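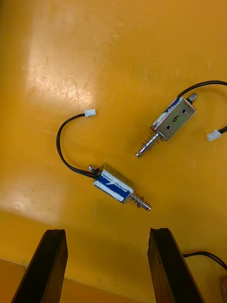

Kerry Lockyer
Newsletter Editor, Bruvholm Wagon Owners

8/4/20

I've gone back to smaller wheels, and I can already hear the groans from the back row.

For those who missed the earlier instalments, my wagon came to me on a set of 19-inch alloys that the previous owner had fitted. They looked terrific. I'll say that up front so you know I'm not a complete grump. Parked outside the bakery with a fresh wash, the old girl looked like she'd cost twice what I paid, and I did a fair bit of looking back over my shoulder on the way in for a pie.

Driving on them was another story! The tyres had about as much sidewall as a rubber band, and every expansion joint on the Anik Road came straight up through the seat. I put up with it all through last summer, telling myself I'd get used to it. Then I hit the pothole by the old weighbridge (most of you know the one) and put a flat spot in the front left rim. The quote to have it straightened and refinished was enough to make me sit down.

So I rang Dvorak Tyre and Wheel and asked what it would take to go back to the factory size. They had a set of original 16s out the back, a bit kerb-rashed but round, which is more than I could say for mine. I had them wrapped in Jinon touring tyres with a 55 profile, same as the placard inside the driver's door says, and drove home with the windows up and the radio turned down, just listening.
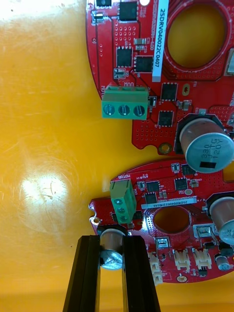
Two red circuit boards on a yellow surface.

What a difference. At 100 on the highway I can hear the clock ticking, or I could if the clock worked. The steering feels lighter at parking speeds and there's a touch more lean in the roundabouts, so if you like to press on a bit you might not love it as much as I do. I don't press on. I have a dog in the back and usually a bag of potting mix.

A few things I learned along the way that might save you some bother. Check the placard before you go shopping and take a photo of it, the shop will ask. If your wheels are aftermarket, have a look at the nuts as well, as some of them use a different seat to the factory ones and you can't just swap them across. I had to buy a full set. And get the spare out while you're at it. Mine was still the original size and had been sitting there all that time under the boot floor, not matching anything on the road, with a date code I'm too embarrassed to print.

Pressures are worth a word too. I'd been running the big tyres quite hard to protect the rims, and I nearly pumped the new ones up to the same number out of habit. They didn't need anything like it. I started from the placard figures, drove on them for a fortnight and added 2 psi to the rears for the dog and the potting mix.

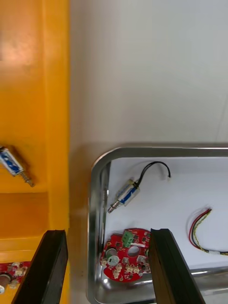 Fuel use has come down a little as well, although I wouldn't hang my hat on it. I only keep a rough tally in the glovebox notebook and I've been doing more highway kilometres than usual. I'll have a better idea once I've been through a few more tanks.

As for the old alloys, three of them are straight and the fourth is, well, the fourth. They're stacked in my shed beside the mower and I'd rather they went to somebody in the club than sit there collecting spiders. Make me an offer, or swap me for a decent cargo blind in grey — the clip on mine has given up and it rattles, and now that the car's so quiet I can hear it all the way to Bruvholm and back.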